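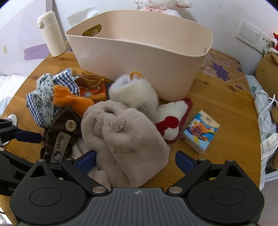 Home Harnham Ernholm Letters Columns Subscribe

Search this site Enter keywords Go

Filed under: Opinion / House and Home

Tip It All Out

There is a common piece of advice about tidying that says to do a little at a time. Ten minutes a day, one shelf, one corner. I followed it for years and I think it is bad advice, at least for the kind of mess that collects in a house with children in it. The better method is to empty the whole container onto a table and leave nothing inside it.

I mean the mixed basket. Most homes have one. It is plastic, it has a handle cut into the side, and it was bought for a single purpose that no one remembers. Over a year or so it takes in everything that has no other place: a plush toy, one slipper, a piece of fake fur that came off a costume or a cushion, a bit of gingham, a pack of tissues. None of these things is trash. None of them is important either, and so the basket goes on filling.

The little-at-a-time method fails with this basket for a simple reason. You reach in, take out the top item, and deal with it. The next day something new is on top. The bottom third of the basket never moves. When I finally turned ours over, the lowest layer was made up of things my daughter had outgrown two shoe sizes ago.

With everything on the table, the job changes. You can see that there are two plush slippers of different pairs, or that the small shoe belongs to a doll that was given away in March. You can see how much of the pile is cloth. In our house it is nearly always cloth. Soft things take up most of the space and get the least attention, as they squash down and make no noise when you rummage. A heap of fur and fabric the size of a sofa cushion will fit under a few hard toys without anyone noticing.

I should be fair to the other side. Tipping everything out takes a clear table and a clear hour, and not every home has both. If you are called away halfway through, you have made things worse, and dinner will be eaten around a stuffed animal. I have done this on a Wednesday evening and regretted it by seven o'clock. People with very small children are right to be careful about it. An empty basket on a table is also very attractive to a cat.

Still, I would take one bad evening over a year of moving the same slipper from the top of the basket to the side of it.

The housing association at Ernholm, where I lived before Harnham, used to hold a swap day in the common room. There were 103 apartments and the notice asked each household to bring one container, unsorted, and tip it out on the spot. I thought this was a mistake. I expected people to be embarrassed by their foil wrappers and odd socks. A few were, but most sorted faster than they would have at home, and the giveaway table was full before noon. The next year the notice asked for items to be sorted in advance, and attendance dropped. People had not gotten around to the sorting, so they stayed home.

I think about that second notice often. Sorting in advance sounds more polite and more efficient. It also puts the whole difficulty back inside the house, where it had been sitting all along.

Then there is the matter of what to do with the basket once it is empty. The usual view is that you need more containers, smaller ones, with labels. Arnaud, the storage shop on the ring road, lists 432 kinds of box and bin on its website, and I have bought my share of them. They are good boxes. My objection is to the order in which we buy them. We buy the boxes first, guess at the groups, and then force the things to match. A box marked "dolls" gets one doll, a hair clip and a charger.

If you wait until the pile has been on the table for half an hour, the groups show themselves. Ours came out as clothing for people, clothing for toys, toys, cloth for sewing, and paper goods. I would never have guessed that doll clothes needed their own place. We used a shoebox for them, and it has worked well enough that I have not replaced it.

Some things will not go into any group. Fur is the hardest. A piece of faux fur is too nice to throw out and too small to use, and it sheds on whatever you put it with. I have kept one for six years. My view is that every household may have one object like this and should stop pretending it will be sewn into something. Put it at the bottom of the basket on purpose and leave it there.

I also do not think the result has to look good. The pictures that sell tidying show white shelves and matching jars. Ours is a beat-up hall closet with a shoebox in it. The point of the work was to find out what we owned and to be able to get at the tissues when someone has a cold. By that standard it was a success, and it cost nothing.

The swap day has since moved to Cakunlow, in the old school hall, and the notice is back to asking for one container per household, unsorted. Entry is 99 cents, which goes toward the heating. I will be bringing the basket from under the stairs. I have not looked in it and I do not plan to until I get there.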